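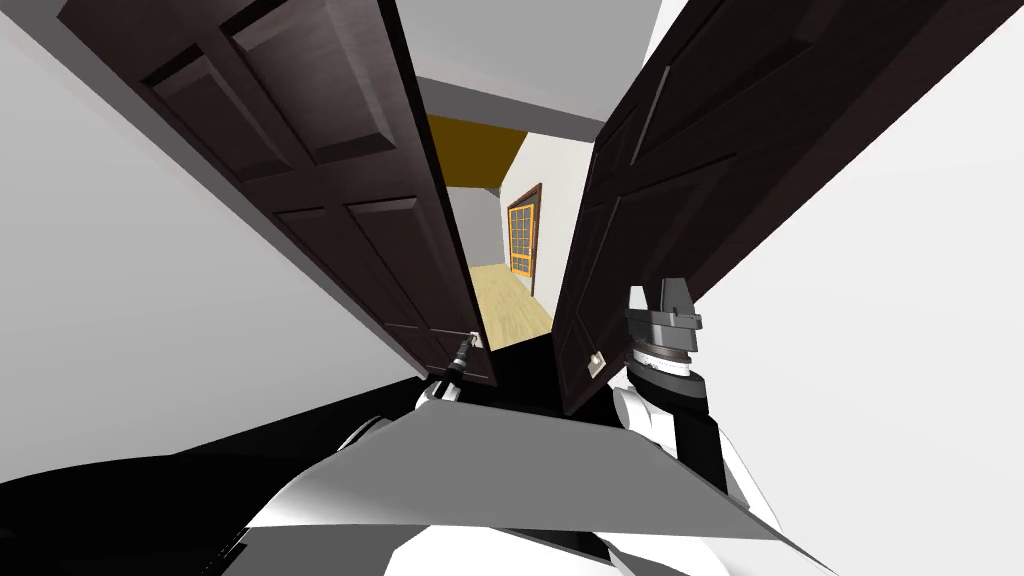 Boketti to Householders: Please Stop Slamming That Door

Sound-damping hinge maker launches in North America after 3,000 trial homes report a quieter, if slightly less dramatic, family life

KAMATA - January - Boketti, the small hardware company that has spent most of its working life thinking about the last inch of a door's travel, today announced the North American release of the Trandow, a soft-closing hinge for full-size interior doors. It goes on sale this month through independent hardware stores and the company's own website.

Kitchen cabinets have closed politely for years. Drawers glide shut like butlers leaving a room. The bedroom door, meanwhile, weighs many times as much as a cabinet door and is still free to crash into its frame whenever a window is open or a teenager has been spoken to. Boketti considers this an odd set of priorities and has built a company on it.

"People will spend a small fortune so that the cutlery drawer doesn't upset them," said Mayu Morikawa, founder and chief executive of Boketti. "Then they live for 20 years next to a door that sounds like a cannon. I did it myself. I had a lovely cutlery drawer."

The Trandow replaces two of the standard hinges on an interior door and fits into the existing cutouts, so most frames need no new carpentry. A sealed damper inside the barrel takes over during the final part of the swing and slows the door to a walking pace. It can be tightened or loosened with a hex key, which is supplied, and which Boketti expects most buyers to lose.

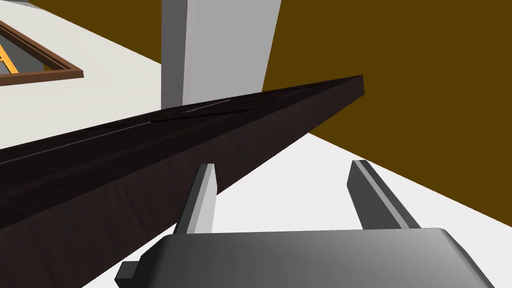 The harder the door is thrown, the more the damper resists. Early testers found this either soothing or infuriating, depending on which side of the argument they were on. Boketti ran its home trial across 3,000 households, of which 2,697 chose to keep the hinges when the trial ended. The company wrote to the rest asking why. The most common answer was that the door no longer made a point when closed. One household returned its set with a note that read only, "We like to know who is home."

Tomomi Sugawara, head of product at Boketti, said the double door was the hardest problem in the project. "With a single door you only have to please one piece of wood," said Sugawara. "With a pair, one side arrives early and stands there looking smug while the other catches up. We went through 2 full redesigns before both sides would agree on a time. I have sat through board meetings that went worse, but not many."

The resulting paired set, sold as the Trandow Double, is tuned at the factory so that the left and right dampers match. Homeowners with older, heavier paneled doors are advised to weigh them first. The instructions explain how to do this with a bathroom scale and a patient friend.

Boketti is also introducing the Burnel, a floor-mounted doorstop made from recycled rubber. It stops doors. The marketing department supplied several further paragraphs on the subject, and these are available on request.

Both products are assembled at the company's workshop in Kamata, where every damper is opened and closed by machine before it is packed. One sample hinge has been left running in the staff kitchen to see what happens. So far what has happened is that people have asked for it to be moved.

Availability

The Trandow comes in satin nickel, black and aged brass. The Trandow Double comes in the same finishes, with a longer hex key. The Burnel comes in gray. At launch the range will be stocked by independent retailers only, and a store list is posted on the company's website. Trade customers can order sample sets in any finish, limit one per showroom. The first production run is 3,257 sets, and orders beyond that will ship in the spring.

About Boketti

Boketti designs and makes hinges, dampers and stops for interior doors. It was founded by Mayu Morikawa after a disagreement with a landing door, and it remains privately owned. The company does not make locks, knobs or doorbells and would be grateful if people would stop calling about doorbells.

Media contact

Tomomi Sugawara, Boketti press desk. Calls are answered until 5 p.m. Sample hinges can be lent to reviewers, who are kindly asked to send back the screws as well.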